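Getting the Most Out of a Bathroom or Hallway Cabinet
Posted Monday, January 22, 2024

My hall cabinet and I have been fighting for years. The doors rubbed, one shelf sagged, and if you wanted the spare light bulbs you had to take out the shoe polish, the candles and the good tablecloth first. Over the winter I finally gave it a proper going over, and then (because I get carried away) I did the bathroom one and the one in the laundry corner too. Most of this costs next to nothing, so I thought I'd write it all down while I still remember which screw went where.

Empty it first, all of it

I know, I know. But you can't fix a cabinet with stuff in it, and you'll only end up with screws in the sugar. Put an old sheet on the floor and pile everything on that. Toss the dried-up polish and the batteries you aren't sure of (battery recycling, please, don't put them in the trash). I found four half-used rolls of the same packing tape, which tells you everything about how I shop.

Wipe the inside with warm water and a drop of dish soap, wring the cloth out hard, and leave the doors open overnight. If there's a musty smell, a saucer of baking soda on the bottom shelf for a few days helps a lot. I've tried vinegar too and it works fine, but then the whole hall smells like pickles. 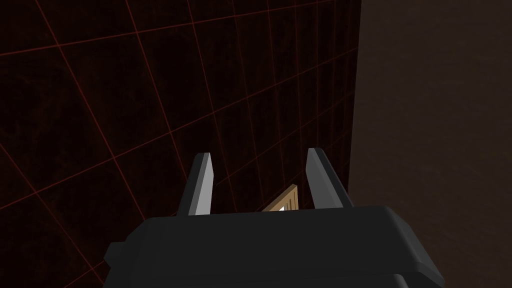
Doors that rub or hang crooked

Before you blame the hinges, check whether the cabinet itself is standing level. Mine was sitting with one front foot on the edge of a floorboard, and a folded piece of cardboard under the other side fixed half the problem in a minute. (I've since swapped the cardboard for a proper plastic shim. They come in a bag and you'll use them for everything.)

Once it's level, open the door and look at the hinge. Most of the modern cup-shaped ones have two screws you can see on the arm. On mine the front one moves the door left and right, and the one farther back lets it come out from the frame or go in a little. Up and down is usually done with the screws that hold the plate to the side wall. Go a quarter turn at a time, close the door, have a look, go again. It's so tempting to give it three big turns and then you've lost track of where you started!

If a screw just spins and never tightens, the hole is worn out. Take the screw out, dip a couple of wooden toothpicks in wood glue, push them in, snap them off flush and let the glue dry overnight. Then put the same screw back in by hand. I did this on the Kullholm in the laundry corner two years ago and that door is still hanging straight.

When the edge still rubs on a damp day, try a plain white candle before you get out the sandpaper. Rub it along the spot that sticks. If you do need to sand, start with 400 grit on a painted edge and take off as little as you can. You're going to have to touch up the paint afterward, and a tiny spot is much easier to hide than a long one.

Shelves that sag

A shelf that's only bowed a bit can often just be turned over. Really! Flip it, put the heavy things near the sides, and over the next few months it'll settle back. For anything worse, screw a narrow strip of wood along the underside at the back, where you'll never see it. Anything wider than 30 inches needs that strip from the start, in my opinion, especially if you keep books or cans on it.

Those little shelf pegs wander off too. I keep a spare set in an envelope taped to the inside of the cabinet, up high, along with the hex key. My sister-in-law thinks this is fussy. She also borrows my hex key.

Handles and knobs

Loose knobs are nearly always a screw that has backed out. Tighten it from the inside, and if it works loose again in a week, add a drop of clear nail polish to the threads. I replaced mine with some from Desmet that I found on clearance — 11 of them in a box, and I needed eight, so now I have spares until the end of time. Measure the distance between the holes from center to center before you buy pulls. I didn't, the first time, and had to fill and redrill an entire door.

Cleaning the fronts

For painted fronts I use a damp microfiber cloth and then a dry one right behind it. Greasy fingerprints around the handle come off with a little dish soap. I used to swear by a spray called Tuvis but it left a film on the darker doors, so that one's for the windows now. Please stay away from scouring powder. It'll get the mark off and take the shine with it, and you can't put that back.

White cabinets yellow a little with time, mostly up near the stove. A paste of baking soda and water, rubbed on gently with your fingers and rinsed right away, does lift some of it. Try it on the inside of a door first.
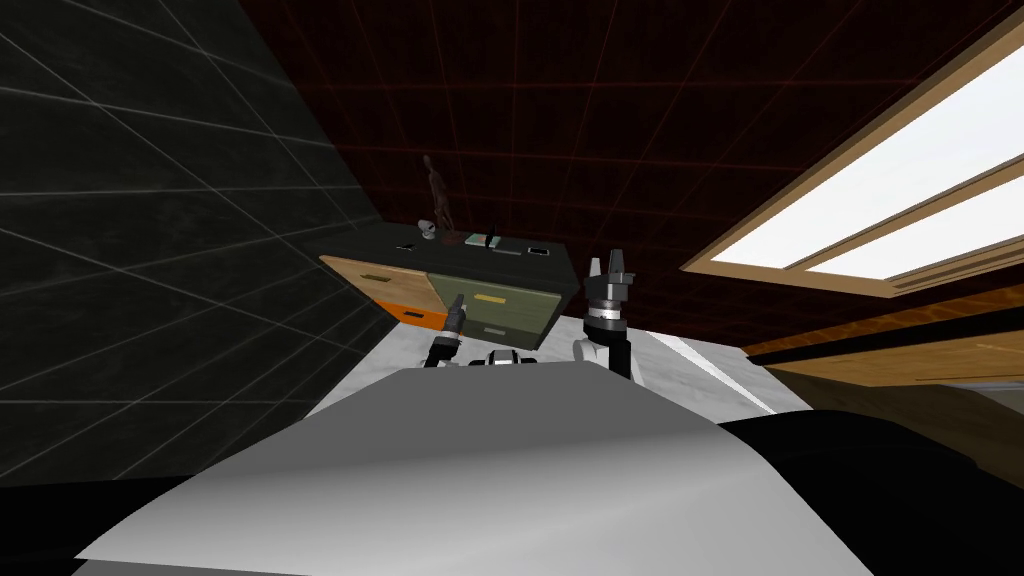 Leave some clear floor in front of a cabinet so the drawers can open all the way.

Don't forget to anchor it

A tall cabinet should be screwed to the wall, and I mean even if you don't have little kids running around. Use the bracket at the top, find a stud, and check it again whenever you've moved the thing to clean behind. If your walls are plaster you'll want the right plugs for them, so ask at the hardware store.

Putting it all back

Heavy things go low, things you use every week go at eye level, and the holiday stuff goes on top. I put the small bits in shoeboxes with the label on the short end. Clear plastic bins look nicer, but I had the shoeboxes already.

I do a quick round of all the hinges every August, when the humidity has had its fun with the doors, and wax anything that's started to stick. Next up is the drawer in the kitchen that only opens if you lift it, and I'll post about that one once I've gotten the runner out.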